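Sturkden changes paper sorting rules for curbside carts

October 29, 2026

The town of Sturkden will change what it accepts in curbside paper carts, following a review of load rejections at the Prukham sorting plant. The new rules cover dyed paper, waxed paper, receipts and anything smaller than a playing card. Collection routes and cart sizes stay as they are.

The review was carried out by the town's solid waste office between April and the end of the summer. Staff pulled samples from 60 truckloads and sorted them by hand on a tarp at the transfer station. The sampled material weighed 1498 pounds. Each sample was split into corrugated board, office paper, newsprint, mixed paper and reject, and each fraction was weighed twice.

Moushumi Sivakumar, who wrote the report, said the reject fraction was smaller than the office had expected but made up of different things than in the previous study. Food-soiled board used to be the main item. In the new samples it came second to shredded paper, which falls through the screens at Prukham and ends up mixed with broken glass.

"The screen has a fixed opening," Sivakumar said. "Strips go through it. There is no setting on the line that changes that."

## What changes

Shredded paper will no longer go in the cart. Residents can take it to the drop-off at the transfer station in a closed paper bag, stapled or taped at the top. Plastic bags will be turned away at the gate. The drop-off is open during normal station hours and no permit is needed.

Thermal receipts move to trash. The coating on the printed side can't be separated at the mill that buys Sturkden's paper, and the mill's purchase terms list receipts by name as a prohibited item.

Waxed paper, parchment paper and paper cups also go to trash. Pizza boxes stay in the program if the lid and base are free of stuck cheese. Grease spots are acceptable.

Dyed paper is the most detailed part of the new rules. The mill grades incoming bales by color as well as by fiber. Paper that is white inside with color printed on the surface can be de-inked with ordinary washing. Paper that is colored all the way through takes a separate bleaching step, and strong reds and dark blues leave a tint in the pulp even after that step. The mill deducts from the bale price when it finds too much of either.

Under the old rules, all colored paper was accepted with no limit. The new rules split it into two groups. Pastel sheets, colored envelopes and printed flyers remain in the cart. Deep-dyed sheets, such as construction paper, poster paper and solid-color gift wrap, go to the drop-off, where they will be baled apart from the rest and sold as a lower grade.

The test suggested in the report is to tear a corner. If the torn edge shows white, the sheet goes in the cart. If the torn edge matches the face, it goes to the drop-off. Foil and glitter papers fail either way and belong in the trash.

Folding does not affect how a sheet is graded. Flat or loosely folded paper runs well on the sorting line, while tightly crumpled balls tend to travel with the containers. The report asks residents to leave large sheets flat where they fit and to fold them once or twice where they don't.

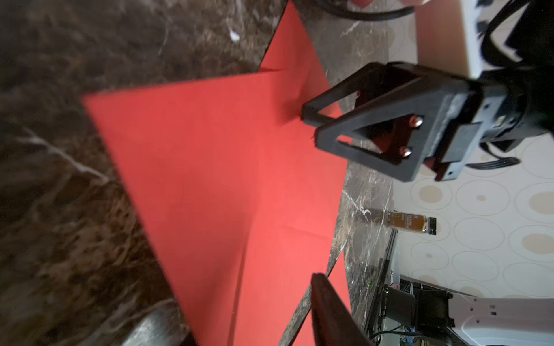
Schools and offices that produce a lot of deep-dyed paper can ask for a separate 48-gallon cart. It will be emptied every 6 weeks, and the fee is included in the existing commercial rate. Requests go through the solid waste office, and carts will be assigned in the order the forms arrive.

## Cost and timing

The hauler, Jevudo, will keep its current contract price. Its drivers will leave a printed tag on carts that contain the newly excluded items. During the first billing period, a tagged cart will still be emptied. After that, drivers may leave it at the curb until the items are removed.

Tharindu Mollah, route supervisor at Jevudo, said drivers will look only at what is visible when the lid is opened. They will not dig through carts or open bags. Mollah said most tags in earlier rule changes were handed out on the first two pickups and the number dropped quickly afterward.

The separate bales will be stored under the east canopy at the transfer station, which has room for one full trailer load. The town has an agreement with Sikder, a fiber broker, to collect the load when it is complete. The price will follow the published market grade on the day of pickup, less freight. The report does not predict revenue for the first year, citing the lack of any earlier tonnage figures for dyed paper.

A revised sorting guide will be mailed with the next utility bill. The text is also posted at the town office and at both library branches. The guide lists items in alphabetical order, with the destination for each one given as cart, drop-off or trash. Tissue paper appears under two entries, as the white type is handled differently from the colored type.

The waste office plans a second round of sampling next April, using the same hand-sort method and the same weight categories. Shredded paper and deep-dyed paper will be weighed as their own fractions for the first time. Questions about specific items can be sent to the waste office by mail or left at the transfer station window.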